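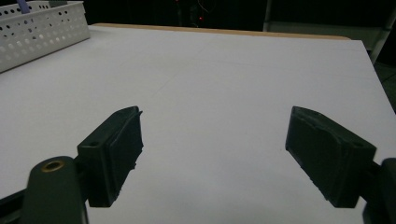 Tablero Hikine, versión blanca mate con canto claro: revisión tras un trimestre de uso

Publicado el 7 de mayo de 2024

El modelo probado mide 152 cm de largo y se sirve en una sola pieza, con las patas aparte. Lo encargué a través de Clotport para sustituir una mesa de dibujo que ya no quedaba plana. El uso ha sido mixto: portátil, papel, corte ligero con base y algo de soldadura sobre alfombrilla.

Montaje
Las patas se fijan con 16 tornillos en casquillos metálicos ya colocados. Dos de los casquillos venían con restos de cola y hubo que repasarlos con un macho de roscar. La llave incluida es corta y obliga a girar en tramos pequeños; con una hexagonal de mango en T se termina en la mitad de tiempo. El manual indica un par de apriete que la propia llave no permite medir.

Superficie
El acabado mate no devuelve reflejos molestos bajo un flexo LED. El grafito sale con goma blanca. El rotulador permanente exige alcohol isopropílico y una segunda pasada. Las tazas sin posavasos dejan un cerco que desaparece con agua jabonosa si se limpia el mismo día — al día siguiente ya cuesta más. No he probado disolventes agresivos.

Canto
El canto está bien encolado en los lados largos. En una esquina noté al tacto un resalte mínimo, que lijé con grano fino. Las esquinas son vivas. Quien tenga niños pequeños en casa debería contar con protectores desde el primer día.

Rigidez
Con una carga de 60 kg repartida, la flecha en el centro no me pareció relevante para escribir. Con un tornillo de banco en el extremo sí se percibe vibración al limar. Markos Liapis, que tiene el mismo tablero con las patas Fomia, le añadió un travesaño trasero y la vibración bajó bastante. El travesaño no figura en el catálogo de Hikine.

Comparación
El Tzavaras equivalente pesa 13 kg más y aguanta mejor el trabajo con herramienta, pero su laca brilla y marca las huellas. Para escritorio prefiero el Hikine; para taller, el Tzavaras.

Pendiente: comprobar en junio, con más humedad en la habitación, si el canto se mantiene pegado en la esquina lijada.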